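Workspace clearance practice (tabletop manipulation)

12 shares | 0 comments

Workspace clearance practice is a group of working rules for placing objects, furniture and fixed equipment around a robot arm that handles household items on a table. It covers the distance kept between fixtures and the planned path of the arm, the recording of obstacles before a session, and the conduct of people in the same room. The term is used mainly in small laboratories and test rooms. It is separate from the formal risk assessment required for an industrial cell, which it does not replace.

Background

Early tabletop setups were arranged by habit. Objects were put where the operator could reach them, and shelves or frames were added when the table became crowded. The Grekby guideline, first circulated in May as a short internal note, was an attempt to put these habits in writing. Its principal author, Kamonchanok Thongsuk, divided the work surface into an active zone, a border zone and a storage zone. A later revision, dated 2019-03-04, added requirements for raised shelves and for soft materials.

Fixed and movable items

The guideline treats an item as fixed if it cannot be displaced by the arm at its working force limit. Bolted frames, clamped shelves and posts belong to this class. Cups, pots, vases and containers are movable, even when heavy. Fixed items are entered in the collision model with a margin of 10 cm on each side. Movable items are entered at the start of each run and checked again after any contact.

Open frames need separate treatment. A depth sensor may return the surface seen through the opening and miss a thin post or rail in front of it. The frame is therefore modeled as a closed box unless the task requires the arm to pass through. 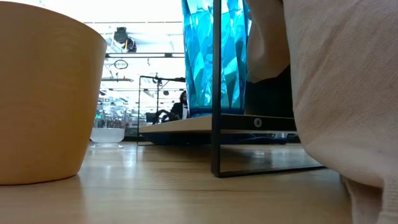
Black metal frame with a pale wooden shelf board; a blue faceted vessel stands on the shelf behind the post.

Reflective and translucent objects are a known source of error in the same model. Faceted surfaces scatter projected light and may produce gaps or false points. Under the guideline, such objects are measured by hand and given a simple outer shape, usually a cylinder. Glossy tabletops are checked for reflections under the lighting used during the run – a check made under other lighting is not accepted.

Cloth and other soft materials

Fabric is the least predictable class. It can hide the end of a rail, shift when touched and change shape between two runs. The revised text requires that cloth inside the border zone be either secured or modeled at its largest likely extent. Loose cloth may not be left above a fixed rail during unattended motion.

Persons in the room

The guideline sets four conditions for work with people present:

- The arm runs at reduced speed.
- A stop control is within reach of the operator.
- Persons not taking part remain outside the marked area.
- Shelves do not block the operator's view of the far side of the table.

The last condition is often the hardest to meet. The Sunholm variant permits a partly blocked view if a second observer is placed on the far side.

Adoption and criticism

The Godoy test room adopted the text with three changes, among them a smaller margin for low shelves. An internal review there covered 82 runs and found that most unplanned contacts involved movable items that had not been entered again after an earlier contact. Critics have argued that the closed-box rule removes too much usable space on small tables. The Zukus checklist, a shorter document based on the guideline, leaves the matter to the operator.

Related articles

Collision model
Border zone
Depth sensing of translucent objects
Zukus checklist
Reduced-speed operation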